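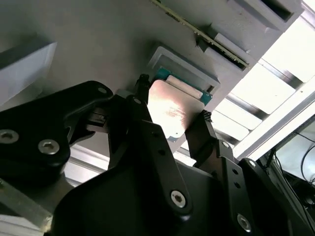 グレーのパネルに並ぶ白いスロットと、緑色の基板

「ここの白いところ、意外と固いんですよ。最初はみんな、壊しそうで怖いって言います」

そう言って笑うのは、工房「Zadwood」で基板の抜き差しを教えているレオバルド・オロスコ(Leobardo Orozco)さん。わたし、電子工作はまるっきりの素人で、パソコンのメモリすら自分で替えたことがありません(店に持っていっちゃう派です)。そんな人間が話を聞きに行って大丈夫かなと思っていたんですが、着いて五分で手袋を渡されました。えっ、わたしもやるんですか!

オロスコさんの練習台は、平たいグレーのパネルに白いスロットがいくつか付いただけの、いたって素朴なもの。緑色の細長い基板が白い受け具に収まっているのを見ると、なんだか小さな本棚みたいです。基板の縁には金色の細かい端子がずらっと並んでいて、これがきれいなんですよねえ。思わず指を伸ばしたら、すかさず声が飛んできました。

「そこは触らないで。持つのは横の縁です。指の脂って、自分で思っているよりずっとしつこいから」

すみません。

オロスコさんは以前、Palaciosという修理店で働いていました。持ち込まれるのは古い計測器や業務用の音響機材が中心で、いちばん忙しかった年の七月には、一か月で343枚のカードを抜いて、磨いて、また挿したそうです。

「伝票を数えたら343枚。暑い時期は接触不良が多いって先輩は言うんだけど、本当かどうかは知りません。ぼくは単に、みんな夏休みの前に直したかったんだと思ってる」

コツを聞いてみると、答えは意外にも「音」でした。

「奥まで入るときに、こつん、と来るんです。大きな音じゃないですよ。ラジオをかけていたら聞こえない。だから教えるときは音楽なしです。生徒さんには不評ですけどね」

もうひとつは角度。斜めのまま押し込むと、スロットの口を傷めやすいのだとか。まず片側をそっと当てて、まっすぐになったのを目で見てから、両手の親指で均等に押す。抜くときはその逆で、左右を少しずつ。わたしは焦って片方だけぐいっと引っ張り、カードがななめに引っかかって止まりました。冷や汗です。

「大丈夫、戻して。いったん戻すのがいちばん早いんです。そこで力を入れる人が、だいたい900円を払うことになる」

900円というのは、練習用スロットの交換代。工房の入り口にちゃんと貼り紙がしてあります。ちなみにわたしは払わずに済みました。ぎりぎりで。

途中でお茶をいただきながら、道具の話にもなりました。棚には「Tovis」と書かれた箱があって、中身は全部カード。全部です。ラベルの最後の番号は507でした。

「507番は自分でも何だったか覚えてないんですよ。捨てればいいのにって妻には言われます。でも、練習にはいろんな厚みのカードがあったほうがいいんです。薄いのはするっと入るし、厚いのは途中で一回つっかえる。その違いを手が覚えるまでは、説明してもあんまり伝わらない」

たしかに、話を聞いてからもう一度挿してみると、さっきとは手ざわりが違って感じられました。つっかえる、ちょっと待つ、押す。こつん。あっ、聞こえた!

「ね、聞こえたでしょう」とオロスコさん。わたしより嬉しそうでした。

今は仲間と「Trustero」という小さな教材づくりも進めているそうです。スロットの位置や向きを変えたパネルを何種類か用意して、上からも下からも抜き差しの練習ができるようにしたいとのこと。下からって必要なんですか、と聞いたら、即答でした。

「必要ですよ。本物の機械は、いちばん触りにくい場所にいちばん替えたい部品が付いてるんです。机の下にもぐって、首を曲げて、片手でね。平らな机の上でだけ上手でも、現場では困っちゃう」

帰りぎわ、家のパソコンのメモリくらいなら自分で替えられますかね、と聞いてみました。

「できます。ただし電源は切って、コンセントも抜いて。あと、ラジオは消してください」

次の週末、やってみるつもりです。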